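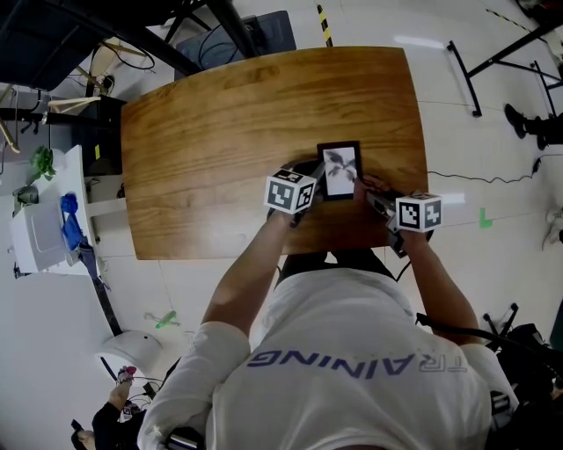 Small black frame, plant in black and white, on the wooden table.

Small Frames: Plants in Black and White

The Fledton plant pictures are a set of 255 small prints of leaves, stems and seed heads, all in black and white. Floor Dijkstra started the set with plants from her own windowsills and went on to the ditches along the Siklow road. Seo-ah Ham does the framing. So far 68 are framed. The rest are in flat boxes, sorted by plant.

This page was put up on Friday, February 4, 2022. New frames are added at the bottom of the list as they are finished.

About the frames

All the frames in the set are black and narrow. We tried white ones first and they disappeared on the wall in the hallway. We tried bare wood after that, and the color pulled toward the yellow side and made the paper look gray. Black was the third try and we stayed with it.

Most of the frames are the Fillari tabletop size, with a fold-out leg on the back and a hook for hanging. The leg works upright or sideways. If the frame is going to hang, fold the leg flat first or the bottom edge will stand away from the wall.

There is no mat in the smallest ones. The white of the print does the same job, so Floor leaves plenty of it on all four sides when she trims.

Frames on the list

No. 1. Rubber plant, three leaves. The first one framed. There is a small nick in the lower left corner of the frame and we have left it alone.

No. 4. Fern, single frond. Printed twice. The first version was too dark to show the ribs.

No. 9. Ivy from the back wall. Hangs in the stairwell, next to the light switch.

No. 12. Dock, gone to seed. Picked on the Siklow road in June. The stem bends because it was kept in a bag overnight.

No. 17. Peace lily, leaves only. Often asked about. It looks best at eye level when you are sitting down, so a shelf or a desk is a good place for it.

No. 23. Bay. Hangs in the kitchen. The backing has been changed once after steam got in behind the glass.

No. 31. Horsetail. The narrowest plant in the set, and the print with the most white around it.

No. 40. Camellia, one branch. On loan to the reading room at Þrastardóttir, back in the summer.

No. 52. Plantain, whole plant with root. Floor washed the root three times and there is still some dirt in the picture.

No. 68. Laurel, top growth. The newest one. Seo-ah cut the backing a little tight, so it takes a firm push to get it in.

Putting one together

Wipe the glass on both sides with a dry cloth and hold it up to a window. Hold it by the edges from then on. Lay the glass in the frame, then the print face down, then the backing. Turn the whole thing over and look at it before bending the tabs. Dust shows up badly against a white background and it is a nuisance to open everything up again.

The tabs on the back are soft metal and will take four or five bends before they snap. Use a butter knife or the flat end of a ruler. Fingernails are not strong enough.

Set the frame down on something soft if it has to go on its face. A folded dish towel will do. Black paint shows every scratch, and a marker only hides the small ones.

Where to put them

A frame this size gets lost alone on a big wall. Two or three in a row look better, with a hand's width between them. On a shelf, stand them a little way back from the edge. Keep them out of direct sun, which turns the paper cream over a year or two.

We have had good results mixing leaf shapes: a broad one beside a thin one, such as No. 1 with No. 31. Two ferns side by side look like a mistake.

Borrowing and copies

Any framed print on the list can be borrowed for three months. Write down the number and the name of the plant and leave the note with Seo-ah. Copies without a frame can be made of anything in the set, including the prints still in boxes. Please return frames with the leg folded in and the glass wrapped.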